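3.2 Work surface

Our first trials in August were done on a bare tabletop, and the results were hard to compare from one day to the next. Small items slid when they were bumped, and the white surface gave us glare in the hours when the sun came in. Katia Bortolotti suggested covering most of the table with a single sheet of heavy brown paper. We tried this for one afternoon and kept it for the rest of the project.

The table stands against a plain wall in the Hunside workroom. We left the white top uncovered along both sides and the front, so the edges of the paper could be checked against the edges of the table before each session. The items for sorting were cubes, with a cyan bin and a pink bin to put them in.

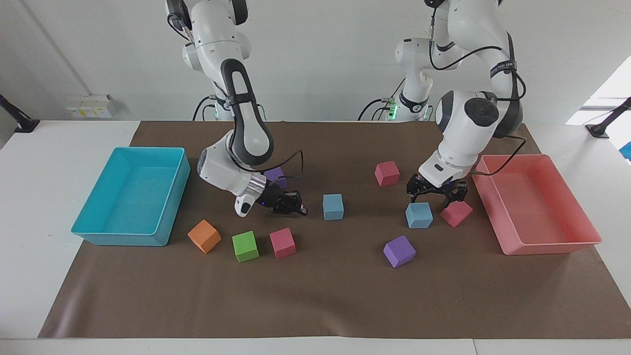 Figure 2. The sorting table with the brown paper mat in place, window at far right.

The window was the main problem with the room. Iqra Mohmand logged the light level at the start of every session, and we dropped 37 trials where it changed too much between start and finish. That left 558 trials for the analysis in section 4. Mebrat Gashaw repeated part of the log with the blind down and found much steadier readings – we should have done this from the beginning.

The paper wore out faster than we expected. Creases formed near the front, and a cube placed on a crease would sometimes tip. We replaced the sheet twice. Kiros Lencho marked the cube positions on each new sheet in light pencil, using a cardboard template.

3.3 Sorting procedure

Each trial began with the cubes on their pencil marks and the bin empty. A trial ended when the last cube was in the bin or when two minutes had passed.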